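Unit 3: Bins and Work Surfaces

Containers come before shelves in this course. A bin gives loose items one place to go, and it can be moved when the surface is needed for something else.

Choose the bin after sorting — never before. Keep the tabletop clear of anything that belongs in another room.

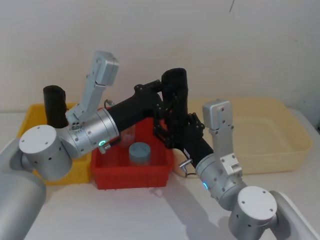
Fig. 3. Red plastic bin on a white tabletop.

A strong color is easy to find against a pale surface. Plain walls help too. In the Skadotport handout, read the section on color and labels and bring one bin from home. Questions go to Cúc Giáp, room 46, before the June review.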